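About Clalteo

Cooking classes for beginners, families, and people who have eaten standing up at the counter for too long

Home | Classes | About Us | Gift Cards | Find Us

Hello, and welcome! If you've clicked on this page you probably want to know who we are before you sign up for anything, and that seems fair to us. Clalteo is a small cooking school with one kitchen, one long list of soups, and two teachers, Kanchan Prajapati and Mathias Grabner. We teach people to cook everyday food at home, and we spend more time than most schools do on the tools they cook with and where those tools go when dinner is over.

We met when we were both teaching at Bhatia, a much bigger school across town with steel counters and thirty-student classes. It was a good place and we learned a lot there. But at the end of every class we would end up in the same corner, talking about the same students: the ones who cooked beautifully all evening and then told us on the way out that they'd never do it at home, where the drawer wouldn't open because of the ladle, and the only good spatula was under everything else. Kanchan kept saying somebody should teach a class about the drawer. After a year or so of this, Mathias said fine, let's.

The first drawer class was held in Kanchan's own kitchen on a cold evening in February, with soup on the stove and everybody's coats piled on the bed. We asked people to bring every spoon, turner, and pair of chopsticks they owned in a shopping bag. One couple brought two bags! We tipped everything out, talked about each piece, cooked with some of it, and sent people home with a smaller bag and a plan. They came back the next month and brought their sisters, and that was pretty much how the school began.

Our kitchen

We moved into our present space when the neighbors began to wonder about the coats. It is 600 square feet, including the pantry and the bit by the door where you change your shoes, and we've tried very hard to keep it looking like a kitchen somebody lives in. There's a speckled white countertop, wood-look cabinets below it, and on the backsplash a cartoon girl in a pink apron and a boy in a green shirt who have become something like our mascots. Children tend to ask about them before they ask what we're making. The frying pan with the orange handle gets asked about too, mostly by grown-ups, and no, we don't sell it, but we're happy to tell you what we look for in a pan.

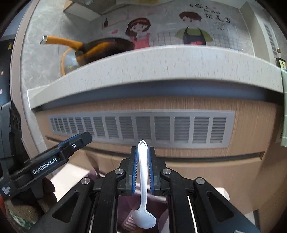

A home kitchen is what you'll be going back to, so we would like you to learn in one. We don't have a rack of forty knives or a wall of copper. We have a counter, a table, decent light, and a stove with the usual temper. When something boils over (and it will, it does for us) we wipe it up and carry on, and you'll find that half of what you learn in an evening comes out of moments like that.

What we teach

Every beginner starts with a course called Brulura. Mathias named it after a dish he once burned so thoroughly that the smell stayed in his curtains, and the name stuck. It runs for six evenings and covers eggs, rice, a pot of soup, one good stir-fry, something in the oven, and a last evening when you cook whatever you like and we stay out of the way as best we can. Kanchan is better at staying out of the way than Mathias is.

The other course, and the one closest to our hearts, is Fotano, our class on tools and tidying. It's for people who already cook a little and feel beaten by their own cupboards. We begin at the table, with a white cloth on it and the tools laid out where everybody can reach them. Students pick things up, trade them, and stir with them. You'd be surprised how many people have owned a slotted turner for ten years and never given much thought to what the slots do for a fried egg. We talk about plastic and metal, and which one you want near a coated pan. We talk about chopsticks as a cooking tool, which is a subject Kanchan can go on about until the rice is cold, and about the big metal spoon that every family seems to have and that nobody remembers buying.

Then comes the putting away. We're fond of a caddy on the table or next to the stove for the handful of tools you use every day, and a drawer for the rest. A wide one is easier to live with than a tall narrow jar, we find, and a heavy ladle won't tip it. Handles go down, heads go up, so you can see what you're grabbing. Wash, dry properly, then put back, and leave a little room so that the last spoon in doesn't have to be forced. Families usually end up arguing cheerfully about whether the chopsticks belong in with everything else. (Mathias says yes. Kanchan has her own drawer for them at home.)
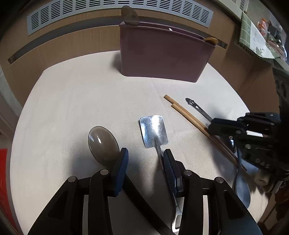 By the last evening of the course each person has settled on a set of tools that suits the way they really cook, and it's never the same set twice. Someone who makes soup four nights a week needs a different caddy from someone who lives on omelets. We don't hand out a shopping list, and we would much prefer that you use what's already in the house.

Who comes

All sorts of people. Students in their first apartment, parents with a child who has suddenly taken an interest, retired folks who have been handed the cooking after many years of being cooked for. Last year 80 families came through our weekend classes, and a good number of them still write to us with photos of their drawers, which makes us happier than we can explain. Children are welcome from age seven with a grown-up beside them, and we keep step stools and small aprons in the pantry.

If you're nervous, please come anyway. Classes are small, there's always tea, and you can sit at the end of the table and watch for the first half hour if you'd like to warm up slowly.

Visiting us

Stop in before an evening class if you want to see the kitchen, and one of us will put down the dish towel and show you around. Schedules and prices are on the Classes page, and questions about allergies, gift cards, or private groups can be sent through the form on Find Us. Kanchan answers most of the messages, usually at breakfast.

Page last updated 18 May 2026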